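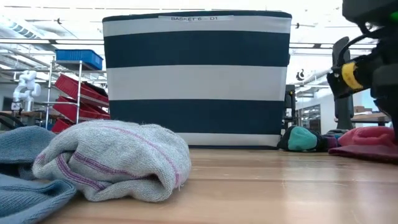
Laundry is the one household job Mirela Vieira will happily talk about for a whole afternoon, and I know because she did. She runs the sorting table at Nidville, where people drop off their odds and ends and get them back in order, and I had gone over one gray morning in January with a notebook and (I admit it) a bag of my own unmatched socks. The first thing she wanted to discuss was baskets. She likes a fabric one with stripes, navy and off-white, and she likes a label on the rim – BASKET 6 - D1, in capitals, small enough that guests don't stare at it. "People laugh at the labels until they have three baskets on the go," she told me. "Then they come back and ask where I buy them."

3 minute read

She has been at it for six years, two of them with Rafail Kourkoulas, who used to manage the linens at the Mekonnen guesthouse and folds faster than anyone I've met. I asked them both where a person should start with a full basket and got two different answers at once.

"Whites," said Mirela.

"Towels," said Rafail.

They've had this argument before! Rafail's case is that towels take up all the room, so once they're folded you can see what you're dealing with. Mirela says whites are the easiest to spot, and anything fleecy should come up by itself, in one lift, so you don't drag six other things along with it. "Grab it in the middle and let the sides hang," she said. "You'll see if there's a sock stuck in there."

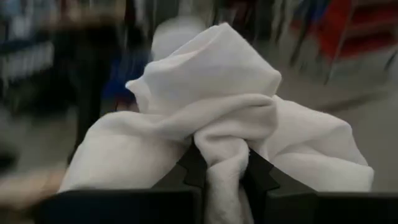
White fleece, gathered at the middle.

Socks were my real reason for coming, so I pushed on that. Mirela doesn't pair anything until the end. Every sock goes down on the wood on its own, spread out if she can be bothered, and the bigger pieces get pushed to the side. She loves a sock with a colored toe. "A teal toe, I can find its partner from across the room. Plain navy and plain black, under a bad bulb? Forget it." Rafail moved his table closer to the window for that very reason, and he says it cut his mistakes to almost none.
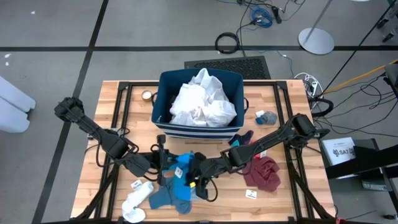

Bright blue over the table, maroon off to the right, whites in the bin.

I wanted to know about the table, too, because mine at home is a bed (don't judge me). Butcher block, they both said, finally agreeing on something. It's smooth enough for knits and you can brush the lint off with your hand. Mirela had a glass one for 29 days and gave it to her sister in Flilorov.

So what about the clean stuff that never makes it to a drawer? I told them my basket has basically become my dresser. Rafail winced. Mirela was much kinder about it. "A loose pile in a bin is fine for a night," she said. "Put the thing you'll wear tomorrow on top and go to bed." She keeps handles on all her bins for the same sort of evening, when the whole lot just gets carried upstairs as it is.
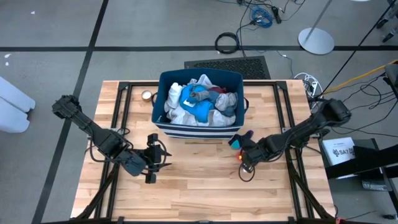
The loose pile: blue in the middle, a bit of maroon showing behind.

We stopped for coffee and Rafail went through my bag. He found three pairs in there, which I had sworn didn't exist, plus a child's mitten I have never seen in my life. Mirela put the rest in a jar she calls the waiting room. Two months is her limit, and after that the singles become dust cloths. Her cat, Tuner, gets the fuzzy ones.

I've started doing whites first, by the way. Sorry, Rafail.

Contact us | Copyright Nidville Home Pages | Back to top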